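3.2 小型居室内书桌与冰箱的相邻布置

小面积居室中，工作区与食品储藏区往往共用同一段墙面。已有的住宅调查多把书桌和冰箱分别归入“家具”与“家电”两类，记录各自的外形尺寸，对二者之间的接缝部位着墨不多。本研究在 Endutholm 公寓的 72 个居住单元中发现，书桌端部与冰箱侧面相邻的布置占有相当比例，其使用问题集中在三处：桌角与冰箱门的开启关系、桌腿落脚与地面清扫的关系，以及桌面前缘形状对站立操作的影响。

桌面前缘的处理方式可分为直线型、外凸型和内凹型。内凹型前缘使使用者落座后躯干可略向前移，前臂在桌面上获得较长的支撑，代价是凹口处的有效进深减小。图 4 所示单元采用白色长桌，前缘的弧形凹口靠近右端，凹口一侧与冰箱相接近。

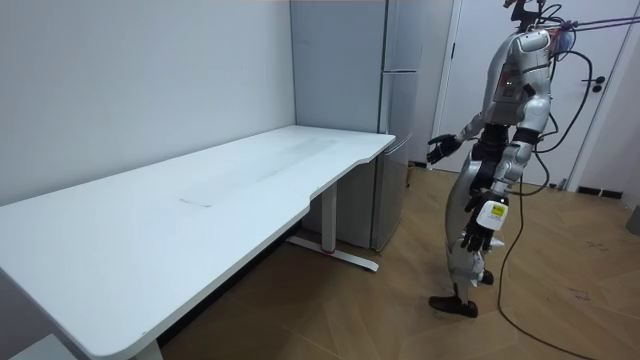

图 4 内凹型前缘长桌与冰箱的相邻布置

凹口靠近端部时，桌面的可用区域呈不对称分布。按照 Ulloa 与 Tarar 提出的分区方法，本文将桌面划分为主作业区、取放区和端部区。主作业区对应坐姿下双手可及的范围；取放区用于短时放置物品；端部区紧邻相邻设备，其使用受设备开门动作的制约。冰箱门若向书桌一侧开启，门扇扫过的范围会与端部区前方的站立位置重叠，使用者须先退后再取物。若铰链位于书桌一侧，门扇打开后则会在书桌与取物者之间形成遮挡，从冰箱中取出的物品难以直接放到桌上。两种情形在入户记录中分别编码，不合并统计。

表面痕迹作为使用强度的辅助指标。白色哑光面层上的灰色污迹和擦痕较易辨认，但其成因无法仅凭外观判定，清洁剂残留、器物拖动与袖口摩擦均可能留下相近的痕迹。因此本文只记录痕迹的位置与走向，不据此推算使用时长。记录工作于 11 月完成，统一在上午进行，以减小侧向日光对辨识的影响。

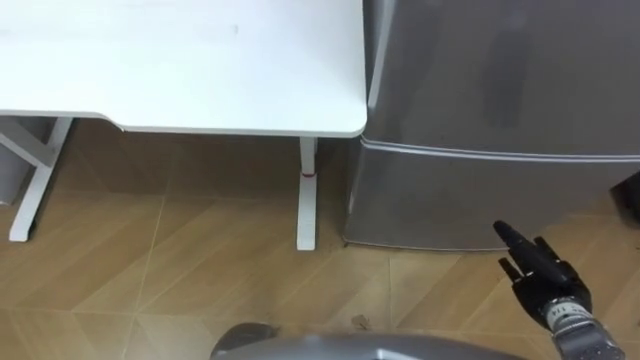

桌下空间的可达性取决于支撑结构的形式，与桌面进深的关系相对较弱。四腿式书桌的落地点分散，清扫工具可从多个方向进入；T 形或 L 形落地腿以长条形底脚承重，底脚与墙面、相邻设备之间容易形成狭缝。图 5 中的白色金属桌腿即带有贴地的长底脚，左侧另设斜撑，右侧立柱与冰箱侧面之间仅余狭窄的间隙，该处墙面和地面均处于阴影中。此类间隙在编码表中记为“侧隙”，冰箱下门底缘与地面之间的空隙则记为“底隙”，二者的清扫难度分别评定。
图 5 桌腿、冰箱与地面的相对位置

侧隙的处理有两种常见意见。一种主张将书桌与冰箱完全靠紧，以减少积尘；另一种主张留出足以伸入扁平吸嘴的宽度。前者在实际安装中难以保持，冰箱运行时的轻微振动会传至桌体，在桌面书写时可以察觉，部分受访者将其描述为“桌子发麻”。后者要求的净宽约为 100 毫米，对总长有限的墙面而言占用较多。Revodel 系列家具的安装说明建议在二者之间加设可移动挡条，平时封闭侧隙，清扫时抽出。本研究的样本中采用该做法的单元较少，尚不足以比较其效果。

散热条件也须一并考虑。侧面散热的冰箱若与桌端贴近，桌体会妨碍局部空气流动；背部散热的机型受桌端影响较小，但对背后墙距的要求更严。由于不同机型的散热方式难以从正面外观辨别，编码员须查阅铭牌或说明书，无法查阅者按缺失值处理。全部入户记录共得到 257 条有效条目，其中 135 条涉及桌端与冰箱之间的侧隙，其余条目分布于前缘形状、桌下空间和表面痕迹各项。各项的评定一致性见 3.3 节。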